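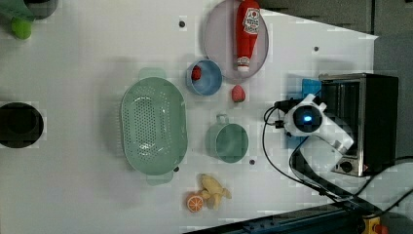 My daughter's play kitchen lived in 2 shoe boxes until this month. Today we finally put things on the white table and decided what stays.

The colander stays. It is a real one, mint green, from the Markix shop near our old flat. I think I paid 200 rupees for it. It is too big for toy fruit but she will not accept a smaller one.

The ketchup bottle also stays. At her restaurant every dish comes with ketchup, also the strawberry and the banana.

The green mug is under discussion - I want it back for my coffee. She says it belongs to the restaurant, and the restaurant is open until six.

Question for other parents: where do you keep the small pieces? I saw a shelf from Sirivwood for 2,089 but my limit is 2,000. A plain box with a lid is also fine for me, if it can go under a bed.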